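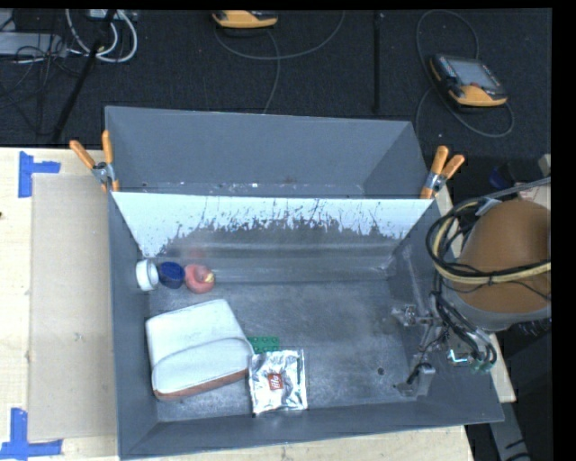
Every spring I get asked to look over the equipment plan for Flitbridge, and every spring I say I'll be brief and then write four pages. The blog gets the short version, minus the bits Harsh Sengar asked me to keep out.

The plan this May is to go from one robot picking cell to 4. The quote came from Tandham and it is a handsome thing, with a cover. The total rests on a single line that says "per cell, complete". I have been buying kit for other people long enough to distrust the word complete.

So I went and stood next to the cell we already have, with a notepad, and asked what on it had been in the original quote. The arm was, and the gripper. The spring clamps with the orange handles, holding on to the sides of the grey bin, were not. Neither was the blue tape. Gaetano Ruggiero puts down his own tape and buys his own clamps, and claims them back under "sundries" when he remembers. I'm not complaining about the clamps. They cost next to nothing and they hold. But if the existing cell needs them then four cells will need them, and four cells will also need a Gaetano, and there is no line for him either.

Then the bin itself. The white part of the divider is chipped and scratched to bits along its edge, and there are fine scratches and cloudy scuffs over the floor of the thing. Tandham's sheet treats bins as a one-off purchase. I asked how long one lasts and was told it depends on use, which I could have worked out on the bus. I have put them down as a yearly cost until someone shows me otherwise.

Cables are my other sore point. There's a fat bundle of black and cream ones looped round the arm's housing, tied together near the middle, and more hoses and wires running down to the gripper. That is a lot of things that can rub, snag or work loose. The quote has one spare cable set for the whole site. Martinelli, who lost the bid, had one per cell and were marked down for being dear. Go figure.

And what do they pick? On my visit the bin had a soft white case in it, a green toy brick, a foil packet of illy and a few small round bits lined up in the corner. Fine, a nice mix of shapes and finishes, and I can see why you'd want something shiny and crinkled in there. But the business case is written around Mustia's catalogue, and that runs to 1142 lines. Elsie Partington has been through it and reckons about 47 of them look anything like what I saw. I'd want a good many of the others tried before anybody signs for three more arms.

Kumaresan Menon thinks I'm being a misery. His view is that prices only go up and we should order the lot now while Tandham are keen. He may be right about the prices. He said the same about the label printers, mind you, and two of those are still in their boxes.

What I've recommended is dull:

Buy one more cell, not three.
Get the spares priced per cell, in writing, with bins and cables listed separately.
Put Gaetano's hours in the budget under his own name.
Ask Tandham what happens to the support fee in year two — the page just stops there.

Giorgia Orlandini has the final say and has promised to read all four pages. She has also asked whether the second cell could share a bench with the first to save on floor space. I don't know yet. I need to go back and measure, and find out where all that cabling on the floor side is meant to go if we do.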